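Club set inspection, October
Room: Villalba, upstairs
Inspected by: Bautista Orellana

1. Board surface flat, no lifting at the border. Pass.
2. Squares free of splinters and residue. Pass.
3. Label strips: digits 1 to 8 legible. Letters legible. Pass. Re-glue if a corner lifts.
4. Table: white top, no rocking. Pass after adjusting one foot.

Set 14, board in use:
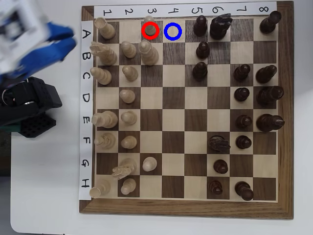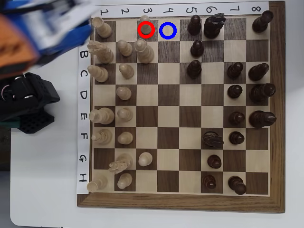
5. Felt bases. Two missing on set 9. Replacements on order from Pledico.
6. Storage box hinge, set 14. Loose. Tighten before next issue.

Next check due in 91 days.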